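2023-07-03

Up at five-thirty and had the heat on in the kitchen for an hour. Frost on the inside of the laundry window again. July in Osden is always like this and I complain about it in here every year, so I'll leave it there.

Called the bus company as soon as they opened. The overnight coach to Montoya still runs, but it leaves from the depot on Sadine Road now and the fare has gone up to 80. I booked the aisle seat near the front. It is 477 kilometers and I have never slept on any of it, so I may as well be able to stretch my legs.

Petrică Tudose came by at ten with the key to the storage unit. He wanted to talk about the roof money, and I told him I would look at the estimate when I get back. He stayed for two coffees. He thinks Aunt Vera should sell the house before December and move in with her sister. I think she should do what she likes, and said so. We left it at that.

Started packing after lunch. I am taking the small bag only. Last year I carried the big one up her stairs and my shoulder was bad for a month. 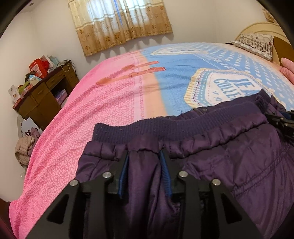 Dark purple padded one, on the bed. Coming with me.

The forecast for Montoya is 3 degrees overnight and rain on the second day. I put in the gray sweater, took it out, and put it back. Also the good shoes, in case we end up eating at Drisisetti — Vera likes to be taken there and likes to be asked twice.

Walked to the pharmacy at four for her eye drops. They had one box. The girl said more would come in next week, no use to me. Paid, came home, found I'd forgotten stamps.

Salvador Cardoso will feed the cat and bring in the mail. I wrote out the instructions and left them under the sugar bowl. Half a can in the morning, half at night, no milk whatever she tells him. He has my number and Vera's.

Soup for supper, and the last of the bread. The gas bill is paid. Bins need to go out before I leave tomorrow, and the coach goes at 9:30 at night, so I have the whole day to get nervous about it. Need to find the reading glasses — not in the coat, not in the car.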